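4 Hardware and recording set-up

4.1 Construction of the hand-held grippers 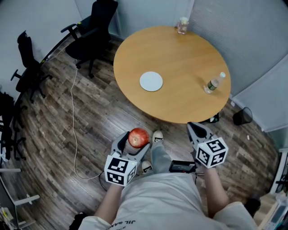
Figure 1. Recording in progress at the round table, seen from the operator's head. The left gripper holds an apple; the right gripper is open.

The two grippers were built in a shared workshop, using only the tools open to all members. The design goal was that a person with no training in machining could repeat the build from the drawings. Each unit consists of a handle, a trigger, a linkage, a pair of grey plastic fingers and a cube that carries the fiducial markers. The left and right units are mirror images except for the trigger linkage, which is the same part in both.

The fingers went through two versions. In the first, the pads were flat and the fingertips met along a line only 2 mm wide. Round objects tended to roll out of the grasp when the wrist was turned. The second version has a shallow curve on the inner face and a longer contact patch. All recordings described in Section 5 were made with the second version.

The marker cube is fixed behind the fingers and stands clear of the operator's hand. Earlier work in the same workshop, under the name Retamal, had used a single flat marker plate. The plate was lost from view whenever the forearm was rotated past a certain point, and the pose estimate then drifted until the plate came back. With a cube, at least one face is turned towards the head camera in most of the arm positions used for table work. The cubes were printed in white and the markers applied as printed labels. Labels with a gloss finish gave false corners under the ceiling lights and were replaced with matt ones.

Finger opening is not measured by a sensor in the handle. It is computed from the head camera images by the Wamotus software, which fits a line to each finger and reports the angle between them. This keeps the grippers free of electronics, at the cost of a poorer estimate when the fingers are hidden by the object being held. We return to this cost in Section 6.2.

4.2 Workspace

The work surface is a round wooden table with a light top. A round table has no edge parallel to the wall or to the operator, so it gives the tracking software few straight lines to lock on to. This was expected to be a drawback. In trials the marker cubes alone proved sufficient, and the shape of the table had no measurable effect on the pose error.

Objects were chosen from things found in a normal kitchen or office. The set used for the table tasks includes a white plate, a clear plastic bottle, a clear glass jar with a lid, and fruit. Clear objects were included on purpose, as they are hard to segment and are often left out of small collections. The bottle was used both upright and lying on its side. Object positions were not marked on the table top, and the operator was asked to vary them between recordings.

No change was made to the room beyond moving the chairs away from the table. Blinds were left in the state in which they were found. The aim was to record under the conditions that a home builder would have, where the lighting and the furniture are given and the floor is also used for other things.

4.3 Procedure

Each recording covers one task, from the moment the operator raises both grippers into view to the moment both are lowered. A task is a short instruction such as "put the apple on the plate" or "stand the bottle up next to the jar". The operator reads the instruction, starts the recording and carries it out at a natural pace. Both grippers are held throughout, including in tasks that need only one. Dropping the unused gripper would have changed the posture of the working arm, and the resulting motions would not have matched those of the two-arm tasks.

A session consists of 10 recordings, followed by a pause in which the grippers are put down and the triggers checked for play. Play in the trigger was the most common fault. It was traced to the pivot screw, which worked loose with use; a locking nut was added after the first week. Recordings made with a loose pivot were kept if the fitted finger angle still returned to its resting value, and discarded otherwise.

In total, 150 recordings were made during August. Of these, 27 were rejected on review. Most rejections were due to loss of both marker cubes for longer than the software could bridge, typically when the operator leaned over the table and the forearms covered the cubes. A smaller group was rejected for errors in the task itself. The review was carried out by Sumeya Asfaw, who had no part in the recordings, against a written list of criteria fixed before the first session.

4.4 Calibration

The position of each cube relative to the fingertips was measured by touching the closed tips to a printed target and holding them still while the gripper was turned about the point of contact. The offset was then found by least squares. The procedure was repeated at the start of each day and after any repair. Values were stored in the Clilidard format, together with the version number of the finger design, so that each recording can be traced to the parts with which it was made.

The drawings, the label sheets and the calibration files are held in the Tesodier archive in the state they had on 1st September. Later changes to the handle are not covered in this paper.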